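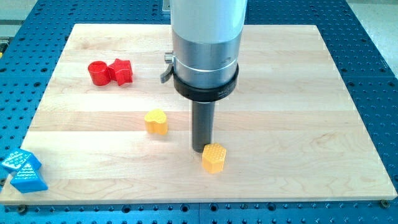

Clultano asks whether the tool offset has to be redone every time the rod comes off, or only when it's been knocked. Every time, for us. Short thread, I'm between shifts.

1/ Cell is called Girus. One arm, one pushing rod, a maple board on top of the perforated table. Blocks get nudged about all day: hearts, stars, hexagons, triangles. Log stood at 3,062 runs this morning.

2/ Rod first. Power off at the pendant, THEN the latch. Wipe the mating faces with a dry cloth. There's always a bit of grit in there, no idea where from.

3/ Back in, latch home, give it a twist by hand. If it moves at all start again. I've driven off with it half seated once and spent the afternoon chasing a fault that wasnt one.

4/ Height. Bring the tip down slow over bare wood, stop when a bit of paper just drags, back off a touch. Do that at all four corners. Board isn't dead flat and never was.

5/ Ours was low at the back left. Shimmed it, checked again, fine. Write the numbers on the sheet, not your hand.

6/ Reply from Ceva: why not bolt straight to the table and skip the board? Tried it. Blocks catch on the holes and tip over. Wood slides nicely, and you can sand it.

7/ Sanding, since I'm here. Very light, along the grain, hoover after. We did it at run 54 and again at 117, which was too soon tbh. Now it's when the blocks start to stick.

8/ Blocks want a wipe too. The bumpy faces hold dust. Damp cloth, no solvent, let them dry properly before they go back on.

9/ Table bolts: nip them up on Fridays. One was a good half turn loose last time and I'd been blaming the camera calibraton for days.

10/ Then 100 slow pushes before anyone's allowed to turn the speed up. Boring. Do it anyway.

11/ Barroso wants the offset sheet, will post it once I've found the clean copy. The one by the cell has tea on it.

12/ Right, back on. Latch questions in the replies, I'll look tonight.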